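Section 4 - Seat Pick, Practice Run

Do this one in the Grunovon simulator first. Real arm later, section 6. Allow 30 minutes, more if you havent set up the Sandard plug-in yet.

Before you start
- Load the room called Rorncombe. Armchair, wood floor, arm on its black platform by the chair.
- Speed at 40 percent. Leave it there.
- Collision check ON. The Crabtree starter kit ships with it off.

Steps
1. Open Tasks, choose Seat Pick, press Load. Wait for the room to finish drawing.
2. Press Home. Arm should clear the armrest on its way up. If it clips, raise the travel height to 600 mm and Home again.
3. Open the gripper fully, then pick the handset from the object list.
4. Lower slowly. Last bit in single steps, 1 mm each, fingers either side of the body.
5. Close. Stop when the force bar goes solid - don't keep squeezing.
6. Check both views before you go any further. Room view for clearance, wrist view for the grip.

Room view, then wrist view:
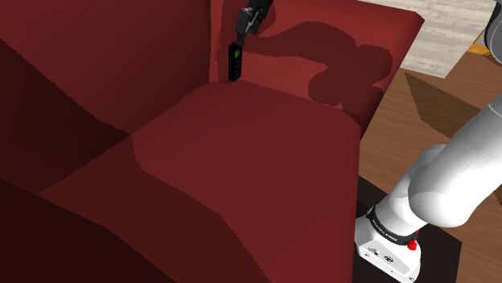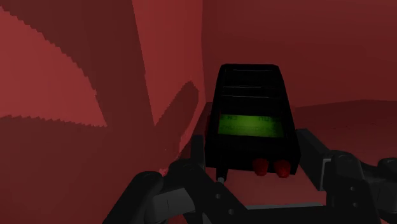

7. Lift straight up, 250 mm. No sideways travel until the lift is done.
8. Swing out over the armrest and hold.
9. Press Save Run. Name it somthing you'll recognise, the default names are all the same.

Notes
Shadows are drawn from the arm itself and can fall right across the chair. They don't count as contact. Jagged edges on them are normal at the Draft setting, switch to Fine if it bothers you - slower though.

Small text on object screens goes soft in the wrist view. Don't use it as a focus test.

Wrist view blank? Close the panel, reopen it. Still blank, restart the plug-in and reload the task. Your saved runs are kept.

CAUTION - Reset Object while the gripper is closed will throw the handset across the room. Open first, then reset.

CAUTION - do not copy these grip settings over to the real arm. The cushion in the simulator is stiffer than most real ones and your heights will be out. Section 6 has the offsets.

Done three clean runs? Go on to section 5, Seat Place. Same room, same speed, new taks file.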